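Why Are So Many Things Made of Tubes?

By Kyu-ri Ma
For readers ages 8 to 11

Look at a bicycle. Look at the legs of a school chair, the poles of a tent, or the bars on a playground climber. Many of these things are made of tubes. A tube is a long shape with a hollow space running through it. A drinking straw is a tube too, and so is a garden hose.

A solid bar has no empty space inside. You might think a solid bar would always be the better choice for building. A solid bar is stronger than a tube of the same width, but it is also much heavier. Builders often want something that is strong and light at the same time.

What happens when something bends

Take a soft kitchen sponge and draw a line along each long edge with a marker. Now bend the sponge into a curve. The outside edge stretches and gets longer. The inside edge squeezes together and gets shorter. The part in the middle hardly changes.

The same thing happens in a metal bar, although the change is too small to see. When a bar bends, one side is pulled and the other side is pushed. Engineers call the pull "tension" and the push "compression." The material near the outside does most of the work. The material in the center does very little.

A tube leaves out the center. All of its metal is out near the edge, where it helps most. If you take the metal from a thin solid rod and make it into a wider tube of the same length, the tube will be harder to bend than the rod was. It will weigh the same.

Tubes at home

You probably have some tubes in your house. Check shower curtain rods, broom handles, lamps, and strollers. A row of winter coats is heavy, and the bar that holds them has to stay straight from one end to the other. 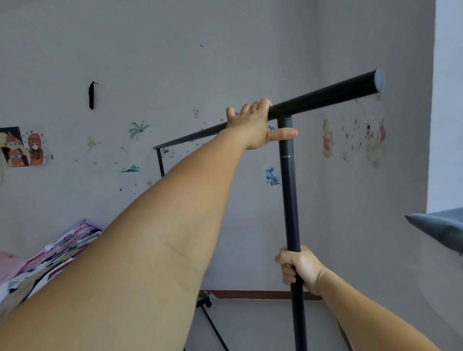 A clothing rack made of black metal tubes. The top bar joins an upright pole in a T shape.

The place where two tubes meet is called a joint. Joints matter as much as the tubes do. If a joint is loose, the whole thing can wobble even when every tube is strong. Some joints are welded, which means the metal is melted so that the pieces become one. Others are held with screws or bolts. In some tent poles, one tube simply slides inside the next.

Tubes in nature

Plants and animals had hollow parts long before people built with them. Bamboo is a kind of grass, and its stems are mostly hollow. At certain points along the stem there is a solid wall across the inside. You can see a ring on the outside of the stem at each of these points. The walls help keep the bamboo from being crushed flat when it bends in the wind.

Many birds have hollow bones in their wings. Inside some of these bones are tiny struts that run from one side to the other and act as braces. Feathers have a hollow part as well. It is called the quill.

Your own thigh bone is shaped like a tube. The outside is hard, and the space down the middle is filled with a soft material called marrow.

When tubes fail

Tubes have a weak point. Bend a paper straw slowly. At first it curves, and then it suddenly folds. This fold is called a kink or a buckle. Once a tube has buckled, it bends easily at that spot, even if you straighten it again. Tubes with very thin walls buckle more easily than tubes with thick walls. A person who designs a bike has to choose a wall that is thick enough to be safe and thin enough to be light.

Try it yourself

You will need:
4 sheets of paper
Tape
Two stacks of books, the same height
A paper cup
String
Coins

1. Fold one sheet of paper back and forth into a flat strip. Tape it closed.
2. Roll a second sheet into a tube as long as the strip. Tape it closed.
3. Lay the strip across the gap between the stacks of books.
4. Hang the cup from the middle with string. Add coins one at a time until the strip gives way. Write down the number.
5. Do the same with the tube.
6. Use the last two sheets to make a wider tube and a narrower one, and test those.

Both the strip and the first tube are made from one sheet of paper. Which one held more coins? Look closely at the tube after it fails and see if you can find the kink.

Words to know

Buckle: to fold or crumple suddenly under a load
Compression: a push that squeezes
Joint: a place where two parts meet
Strut: a bar that braces something from inside
Tension: a pull that stretches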